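Stirar opens orders for the Litside hand cover and service kit

Stirar is pleased to announce that the Litside kit is now on offer to all customers who work with multi-finger robotic hands. The kit contains a dark fabric cover for the palm and back of the hand, a set of replacement fingertips and a service plan for one year. First deliveries will start in March.

The cover leaves the lower parts of the fingers and the thumb free, so the hand can close in the usual way. Dust from cardboard is a common problem in packing areas, and many of our customers asked for a protection which can be changed without tools.

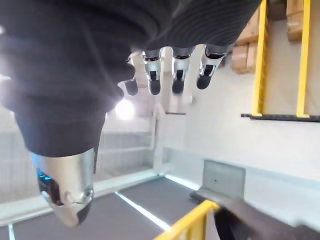 Before the launch, the kit was in trial for 724 working hours at two sites, Ueda and Wallon. At Ueda the hands were used mainly for picking small goods. At Wallon the work was more mixed – boxes, flat panels and some tasks close to the floor. In this time the two sites used 114 fingertips, and each change was written down by the operators. Their notes led to two changes in the final product: a longer cuff at the wrist and a softer seam near the thumb.

The cover can be washed by hand in warm water. It should be fully dry before it is mounted again.

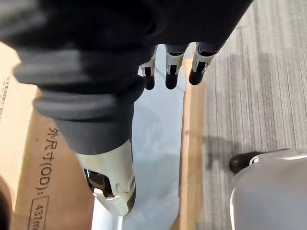 Customers who work near carpet or rough board should check the fingertips more often, and the service plan includes an additional set for this case. The plan also covers one inspection of the finger joints by a Stirar technician, at the site of the customer or in our workshop.

The first production is limited to 501 kits. Nearly 200 of them are already reserved by trial partners and earlier customers. Orders are accepted through the Stirar sales office and all regional dealers. A mounting guide in English is included in the box – other languages will follow in June.

Press contact: Stirar, Communication Department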